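Fluka Teaching Kit for Two-Arm Work Cells
by Oddsson, Drurketthorpe

Home > Teaching and Remote Control > Fluka

In stock. Usually leaves the Drurketthorpe shop within a week.

Overview

If you have ever tried to write out, point by point, how a robot should pick up something small and put it down somewhere else, you will know how quickly a pleasant afternoon can disappear. Fluka is our way of getting that afternoon back. You hold a handle, you do the job at the pace that feels right to you, and the arm on the bench follows along while everything it does is recorded. When you are happy with a run you keep it, and when you are not you press the other button and have another go.

We started building Fluka for our own bench, with two arms and a great deal of tape, and customers who came in to look at other things kept asking whether they could buy one. The version we sell today is the second full redesign. It has a proper housing, handles that people with small hands can use comfortably (this was the most common request by far, and we are sorry it took us so long), and software that a new operator can learn before lunch.

The kit is meant for labs, small automation shops, and teaching rooms that already own one or two light arms and would like to show them tasks by hand or from across the room. It does not include the arms themselves, the grippers, or a table. We are always glad to talk about which arms suit it best, so please do write before you buy if you have any doubt at all.

Two ways to teach

Hand guiding. The guide handle clamps to the wrist of the arm, just behind the gripper. Squeeze the grip and the arm goes light, so you can walk it through the motion yourself; let go and it holds where it is. This is the mode most people like first, and it is lovely for reaching, pressing, sliding and wiping motions where you want to feel what the arm is touching. You do need to be standing right at the table, and your own arm will be in the way of any overhead camera, so think about where you stand before you start a long session.

Remote control. The pair of desk handles sits on a separate bench, and each one drives one arm. Turn your wrist and the arm's wrist turns; close your fingers and the gripper closes. There is a small slider on the side of each handle that sets how far the arm moves for a given movement of your hand, and we would gently encourage you to begin with it turned most of the way down. Fine work near the table surface gets much easier, and you can always open it up once your eye is in.

You can switch between the two modes in the middle of a session, and Otatus will note in the recording which one was in use. Plenty of our customers rough out a task by guiding, then move to the desk handles for the recordings they mean to keep.

What comes in the box

1 base unit with power supply
2 desk handles, left and right
1 wrist guide handle with clamp and three sets of liners
1 foot pedal (start, keep, discard)
1 enabling grip on a coiled lead
Cables for both arms, with strain relief clips
Otatus software license for one computer
Printed setup guide, spiral bound so it lies flat on the bench

Otatus software

Otatus is the recording program, and it is included with every kit. It shows the camera views and the joint readings side by side, and it saves each attempt as its own file with the time lined up across everything. You can name a task, add a short note ("gripper came in too low, otherwise nice"), and mark the good attempts with a tap of the pedal so that your hands stay on the handles.

Playback runs on the screen first and on the arm second, at a reduced speed until you release it. We were asked more than once to make the slow first playback optional, and after some discussion in the shop we decided to leave it as it is. It has saved us a few grippers of our own.

Saved sets can be exported in open formats for whatever training or replay tools you already use. Each set keeps the note, the mode, the speed setting and the name of the task. A set of 80 attempts at one task makes a comfortable session for two people taking turns, with a break for coffee in the middle -- and we really do recommend the break, as tired hands make sloppy recordings and you will only end up throwing them away.

Specifications

Arms driven at once: 2
Base unit supply: 48 V DC, from the supplied unit
Connection to arms: Ethernet or RS-485, depending on the arm
Connection to computer: Ethernet
Handle motion: position and rotation, plus finger trigger
Grippers: two-finger parallel types with a position input; others on request
Enabling grip: three-position
Housing: powder-coated steel, light gray
Warranty: 2 years, parts and labor

Setting up your bench

You do not need anything grand. A slotted aluminum table is very handy, as you can bolt the arm plates wherever you like and shift them later without drilling, but a solid workbench will do nicely if it does not shake when the arms move. Give each arm its own plate and leave enough room between them that the elbows cannot meet in the middle of the work area.

Put down a mat. It protects the fingers when somebody comes down too fast, and it makes a clear place for the task. A matte surface is kinder to cameras. Glossy mats look very smart and are easy to wipe, but you will want to check your camera view for glare before you record a long set, and perhaps turn a lamp or tilt a shade.

Cables deserve more thought than they usually get. Leave a generous loop at the wrist so that nothing pulls when the joint turns all the way round, and then run the arm through its whole range by hand before clipping anything down. Most of the support calls we take in the first month come down to a cable that was tidy at rest and tight at full reach.

The emergency stop should sit where the operator can reach it without standing up or leaning over the table. If your desk handles are across the room, you will want a second stop at that end, wired according to the arm maker's instructions. The enabling grip in our kit is an addition to the stop button and should never take its place. A full risk assessment of the cell remains the job of whoever runs it, and the setup guide has a chapter that walks you through the questions to ask.

Choosing a first task

People nearly always start with something too hard. They have a real job in mind, with thin parts and tight fits, and they go straight for it on day one and come away cross. Start with toys! Soft, light, brightly colored things are easy to see and easy to grip, and it does not matter in the slightest if one rolls off the table.

A few starters we like:

Move one block from the left side of the mat to the right. Dull, yes, but you will learn the handles.

Drop a beanbag in a bowl. Good for learning when to let go, which takes longer than you might think.

Lift a crumpled tissue. Each attempt leaves it in a different shape, so you get variety in your recordings without having to arrange anything.

Ball and ring. Use a small ball and an open ring with a handle, and choose one thing to teach: lifting the ball away from the ring, or picking up the ring by its handle. Come straight down with the gripper, pause just above the mat, and adjust sideways before you close the fingers. Our favorite pair for this is a miniature soccer ball and a bright yellow ring, which stand out well against a pale marble-patterned mat.

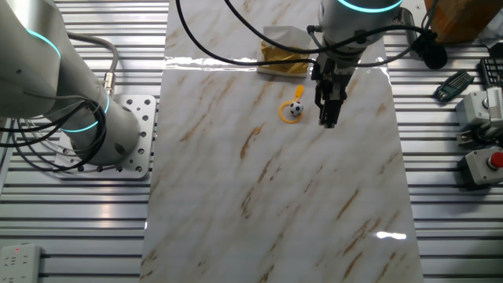
Questions we are often asked

Will it work with my arm?
If the arm accepts streamed position commands over Ethernet or RS-485, very likely yes. Send us the model and the controller version and we will check before you order. There is no charge for this, and we would much sooner spend ten minutes on an email than have you pay for a return.

I only have one arm. Can I still use it?
Of course. Plug in one handle and leave the other in its drawer. A good many of our customers begin with one arm and add a second later, and nothing in the kit has to be changed when they do.

Do I need cameras?
You can record motion without them. If you plan to train a model from your recordings you will want at least one, fixed firmly above or beside the table. Otatus accepts most USB cameras, and it will warn you when one has dropped out during an attempt.

Is there a left-handed version?
The desk handles come as a pair, and either one can be assigned to either arm in the settings. The wrist guide handle can be clamped on from both sides.

Can we try it first?
Yes, and we would love to have you. The demonstration bench in Drurketthorpe is open by arrangement from 10 in the morning, and you are welcome to bring your own parts and your own gripper. Allow a couple of hours, as people tend to want another turn.

Ordering

Fluka is sold directly by Oddsson. Please include your arm model, gripper type and delivery address with your request, and tell us whether you need the Ethernet or the RS-485 cable set. Extra liners, longer handle leads and additional Otatus licenses can go on the same order.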